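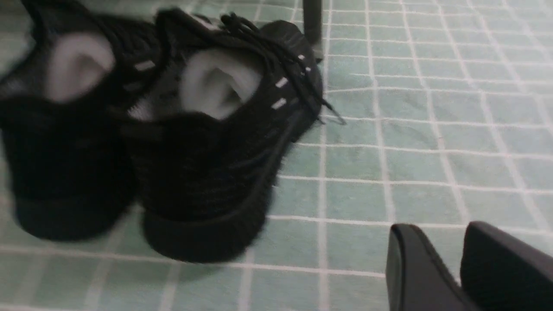

Ilari Suominen asked us on the phone whether the thing had let go of the shoe or just forgotten it was holding one, and we had to say we didn't know yet. We know now, so I'm writing it down, and it's going out as a press release because that's the only sort of page our website lets me publish without ringing the agency.

Astero issues recall of gripper software for its home tidying arm

We're asking everyone who has a Temalis arm at home to stop using the shoe routine until they've installed the September update. Everything else the arm does can carry on as normal. If you're only going to read one paragraph, that was it, thank you, off you go!

Now for those of you who like the long version.

Temalis is our floor-level tidying arm. It picks things up off the floor and puts them where you've told it they belong, and shoes are the job people bought it for (we thought it would be toys, shows what we know). It has two fingers and a small camera at the wrist. It comes down to a shoe with its fingers open, closes on the heel, lifts, swings across to the rack and lets go.

In the fault we're recalling for, the arm closes on a soft shoe, lifts it, and then decides partway through the swing that its fingers are empty. So it opens them. The shoe drops, and that's a nuisance, but the part that bothers us is what comes next. The arm goes back down to find the shoe it thinks it missed, and it does so at its quick travelling speed instead of the slow one it should use near the floor. If you've bent down to pick the shoe up yourself, your hand is in the way.

One person has been hurt. A customer had two fingers bruised in her hallway and she's been very decent about it, more so than I'd have been. She had an X-ray and nothing was broken. We've been round, we've said sorry in person, and we've taken her arm away at her request and given her money back. I won't say more about her than that.

There are 1,868 arms with the affected software. We've had 29 reports of dropped shoes that match the pattern, and in 3 of those the owner said the arm had come back down faster than they expected. I suspect there were plenty more drops that people put down to bad luck and never told us about. If that's you, please do tell us, even if it was months ago and you can't remember which shoe.

So what was going wrong? The arm judges whether it's holding something in two ways. It feels how far apart its fingers have stopped, and it looks through the wrist camera. With a stiff leather shoe the fingers stop well apart and there's no argument. With a knitted trainer the heel squashes, the fingers come almost together, and the finger reading says there's nothing there. At that point the camera is supposed to have the casting vote.

And the camera had trouble with dark shoes. The fingers are black, and a lot of trainers are black all over, sole included, so what you get at the wrist is dark on dark. In a dim hallway it's worse. Add a bit of blur from the arm moving and the edge between finger and shoe goes to mush. The old software took a blurred picture as seriously as a sharp one, and if it couldn't find an edge it called the grip empty. Both checks wrong, same moment, shoe on the floor.

We'd tested with dark shoes. I want to be straight about that, as a couple of people have written in assuming we hadn't. We tested with black leather, which grips beautifully, and we tested knitted trainers in white and grey and a rather loud orange. Black and knitted together, on a floor in poor light, was a gap in the test list. I wrote that list, so that gap is mine.

The speed problem is a separate mistake, and to my mind the more serious one. The slow speed near the floor was tied to the arm's first approach. A second attempt at the same object was treated as a continuation of a move already under way, and it kept whatever speed it had. Grips fail a lot less often in our workshop than in people's homes, so we hardly ever saw a second attempt, and when we did we were all standing well back drinking tea.

The gripper fingers themselves come from Değirmenci and there's nothing wrong with them. I'm saying so because one trade newsletter has already suggested otherwise. They make the parts to our drawings and they've been very patient with us this month, including sending over a box of spare pads at no charge when we told them what we were up to.

What the update changes:

The arm now uses its slow floor speed every time it comes below knee height, first attempt or tenth. There's no setting to turn this off, and yes, it does make tidying a bit slower, sorry.

If the fingers and the camera disagree, or if the camera picture is too blurred to be any use, the arm stops where it is, keeps hold, and looks again. It only opens its fingers over the rack or when you press the release.

If it does lose a shoe, it lifts clear, waits, and sounds a chime before going back down. You can cancel the second attempt with the button on the base or in the app.

Laces get their own check as well. We found while we were at it that a long loose lace trailing on the floor could be taken for part of the shoe and pull the aim off to one side. That one hadn't hurt anybody, it just made the arm look daft, but it seemed silly to leave it.

Since the fix was ready we've run 200 pick-ups with black knitted trainers on tiled floors with the lights turned down, and the arm didn't open early in any of them. I'd like a much bigger number than that and we're carrying on.

How to get it: leave the arm plugged in and connected and it'll fetch the update overnight. The light on the base goes steady green when it's done. If yours isn't connected to anything (quite a few of you prefer it that way, and fair enough) ring us and we'll post you a memory stick with a return envelope. If you bought through Sonora, their shops will do it over the counter while you wait, and you only need to bring the base unit. Please don't lug the whole arm in on the bus.

Until then, open the app, go to Jobs, and switch Shoes to off. If an arm is already moving and something drops, leave it on the floor and press the stop button first. Keep children and pets out of the way while it's working, as the booklet says.

Anyone who'd rather not keep theirs can have a full refund, whether or not it's ever dropped anything. You don't need the box.

We've reported the injury and the fault to the safety authorities and sent them the same notes our engineers are working from. When the longer set of tests is finished I'll put the results on this page, good or bad.

The helpline is open from 8 in the morning until 8 at night, and the number is on the underside of your base unit and on our contact page. Journalists can use the press form on the same page. It comes to me, and I'll ring you back.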